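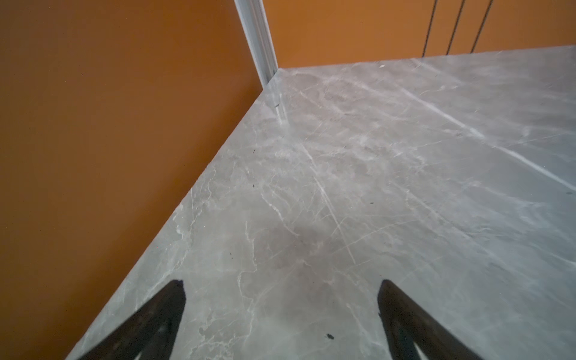 遥操作采集的数据质量，大部分在按下录制键之前就已经定了。本文说明用主从臂方式示教“清理台面碎屑”任务的完整步骤，包括工位准备、腕部视角检查、从臂对齐、录制、分段标注和回放验收。读者应已完成机械臂的装配与关节标定，并能在命令行下启动主臂和从臂的驱动节点。

文中的目录名和配置项以 Prellavura 工程为准。其他工程可以照搬流程，字段名需自行对应。

## 1. 任务定义

示教前先把任务写成一句可以判定的话。本任务的定义如下：

> 从臂由初始位姿出发，用两指夹爪逐一夹取台面上的深色碎屑，放入接料区，最后返回初始位姿。

需要同时写明以下边界条件：

- 单个碎屑夹取失败时允许重试，重试上限为三次，超过后该条目标记为 `fail`。
- 碎屑被推出台面边缘，立即结束录制，标记为 `discard`。
- 台面纹理中的深色斑块、阴影和反光均不作为目标。
- 夹取顺序固定为先近后远。顺序不固定时，同一画面会对应多种动作，策略容易在两个目标之间来回摆动。

定义写入 `tasks/crumb_pick/task.yaml`，采集期间不再修改。确需修改时，新建任务目录，旧数据不混入。

## 2. 工位准备

### 2.1 台面

带云纹的石纹台面对视觉策略较为苛刻。浅色纹路有粗有细，与碎屑同处一个画面，高光处的局部对比度往往比碎屑本身还高。深色云纹在小分辨率下又容易与碎屑混淆。采集时按以下要求处理：

1. 用无绒布擦净台面，去除水痕和指纹。
2. 确认夹爪工作区内没有残留的非目标颗粒。
3. 按布点表放置碎屑。布点应覆盖近边、中部和远角，不要全部集中在夹爪正前方。
4. 每录完一组更换一次布点，碎屑的朝向也要改变。

光滑台面会反射周围的立柱、型材和灯具。反射本身不必消除，但训练与部署时的反射条件应当一致。灯具位置一旦变动，需要补采一组数据。

### 2.2 背景与线缆

背景板选用单一颜色，与台面和夹爪均有明显区别。橙色背景配黑色夹爪、灰色台面时，三者在色相或亮度上可以直接分开，便于后续做分割检查。

进入腕部视野的线缆应当固定。悬垂的细线缆在从臂运动时可能晃动，策略会把这种晃动当作状态信息。线缆下端与台面之间即使留有间隙，也要确认它在全部工作位姿下都不会与夹爪接触。

### 2.3 操作者位置

操作者坐在主臂一侧，显示器放在正前方，只显示腕部相机和外部相机两路画面。操作者不得直接观察从臂工位。直接观察会使操作者利用策略得不到的信息，录出的动作无法从图像中推断。

## 3. 腕部视角检查

驱动启动后，先打开预览：

```bash
prellavura preview --cam wrist --overlay grid
```

将从臂移动到初始位姿，逐项核对：

| 检查项 | 合格标准 |
|---|---|
| 指尖可见性 | 两个指尖均在画面下部，左右高度基本一致 |
| 指间区域 | 张开时两指之间能看到台面 |
| 台面边缘 | 近边与远边的交角在画面内 |
| 碎屑可辨性 | 最远处的碎屑在预览中仍可分辨 |
| 高光 | 反光区不覆盖任何目标碎屑 |
| 遮挡 | 线缆不进入指尖与目标之间 |

低角度贴近台面的视角有利于判断指尖高度，代价是远处碎屑被压缩成细线状，只占很少的像素。如果远角的碎屑在预览中已无法分辨，应抬高初始位姿，不要依靠提高锐化来补偿。

台面两条边的交角是一个有用的参照。每次开机后将当前画面与基准图叠加，交角发生偏移说明腕部相机松动或初始位姿漂移，应重新标定后再采集。

曝光和白平衡必须锁定：

```yaml
wrist_cam:
 auto_exposure: false
 auto_white_balance: false
 exposure_us: 4000
 sharpness: 0
```

曝光值以浅色纹路不过曝为准。若画面偏暗，优先增加漫射光源，其次才是延长曝光时间。曝光过长会使快速移动时的碎屑拖影，小目标受影响最明显。

## 4. 主从对齐

1. 从臂断开跟随，主臂置于支架位。
2. 执行 `prellavura align --slow`，从臂以低速移动到与主臂对应的位姿。
3. 检查各关节差值，全部进入容差后终端显示 `ALIGNED`。
4. 张合主臂扳机，确认从臂夹爪行程两端均能到达。
5. 在台面上方的安全高度做一次平移，确认方向与画面一致。

不要在关节差值未收敛时强制接管。从臂会以最大允许速度追赶主臂，低位姿下指尖可能直接撞击台面。

对齐完成后设置高度下限。下限取指尖刚好接触台面时的高度，不额外留余量；留余量会导致夹不到薄的碎屑。石材台面没有弹性，因此必须同时启用力矩限幅：

```yaml
follower:
 z_floor: contact
 torque_limit: low
 on_limit: hold
```

`hold` 表示达到限幅后保持当前位置，主臂继续下压不产生作用。操作者感觉不到这个状态，需要看屏幕上的限幅指示。

## 5. 录制

启动录制：

```bash
prellavura record --task crumb_pick --operator-view wrist,ext
```

踏板踩一次开始，再踩一次结束。单条示教按下述动作完成：

1. 在初始位姿静止片刻，使首帧稳定。
2. 平移到目标碎屑上方，使碎屑位于两指之间。
3. 旋转腕部，使夹爪闭合方向与碎屑的短边一致。
4. 匀速下降至接触高度。
5. 缓慢闭合，闭合期间不做平移。
6. 垂直抬起，确认画面中碎屑随指尖移动。
7. 移至接料区，张开夹爪。
8. 对下一个目标重复以上动作，全部完成后返回初始位姿。

操作时应避免三类问题。

**长时间停顿。** 操作者犹豫时从臂静止，相同的观测会对应“继续等待”的动作。停顿明显的条目应重录。若无法避免，在标注阶段剪除静止段。

**边移动边闭合。** 碎屑较小，闭合过程中的横向位移会把它推走。偶尔夹成也不要保留这类条目，该动作难以复现。

**过度修正。** 指尖在碎屑两侧反复摆动，说明主臂映射比例过大。将比例调小后重新对齐，不要靠手上用力来稳定。

失败后重新夹取的过程可以保留，但重试前必须先抬起到安全高度，再重新下降。这样重试动作与首次动作具有相同的结构。

## 6. 分段与标注

每条示教切分为四个阶段：`approach`、`grasp`、`transfer`、`release`。分段依据夹爪开度和末端高度自动生成，人工只检查边界。

```bash
prellavura segment --task crumb_pick --review
```

检查时注意以下情况：

- 夹爪闭合后夹空，自动分段仍会标出 `transfer`。需要改为 `retry`。
- 末端高度因力矩限幅保持不变时，`approach` 的终点会被推迟。以腕部画面中指尖到达接触高度的帧为准。
- 张开后碎屑粘在指尖上未落下，`release` 不成立，整条标为 `fail`。

以 Warau 数据集为例，原始条目 2,639 条，分段检查后保留 1,636 条用于训练。剔除项以静止段过长和闭合时平移两类为主。剔除的条目不要删除，移入 `rejected/` 并保留原因字段，后续训练成败分类器时可以使用。

## 7. 回放验收

标注完成后，在真机上抽取条目做开环回放：

```bash
prellavura replay --task crumb_pick --episode <id> --speed 0.5
```

回放前按该条的布点记录重新放置碎屑。开环回放不要求每次都夹起，重点检查轨迹是否与画面一致、指尖是否在接触高度停止、夹爪命令与图像之间有无延迟。

延迟的检查方法：逐帧查看闭合命令发出的时刻和指尖开始移动的时刻，记录帧差。帧差在各条目之间应保持恒定。帧差跳动多由相机时间戳取自接收端引起，应改用采集端时间戳，并重录受影响的条目。

## 8. 常见故障

| 现象 | 可能原因 | 处理 |
|---|---|---|
| 从臂跟随抖动 | 主臂滤波关闭 | 启用低通滤波，重新对齐 |
| 指尖总落在碎屑一侧 | 腕部相机安装偏转 | 重做手眼标定 |
| 策略去夹浅色纹路末端 | 布点过于集中 | 增加布点变化，补采无碎屑的条目 |
| 策略在反光区停住 | 部署灯位与采集不同 | 恢复灯位或补采 |
| 闭合后夹空 | 高度下限偏高 | 重新测定接触高度 |

无碎屑条目的录法：从初始位姿开始，执行一次完整的台面巡视后返回，全程不闭合夹爪。此类条目单独放在 `empty/` 目录，训练配置中通过 `include_empty: true` 启用。

目录结构和字段说明见同级的 `FORMAT.md`。使用 Tundley 主臂时，踏板接口编号与本文不同，修改 `pedal.port` 后重启录制节点即可。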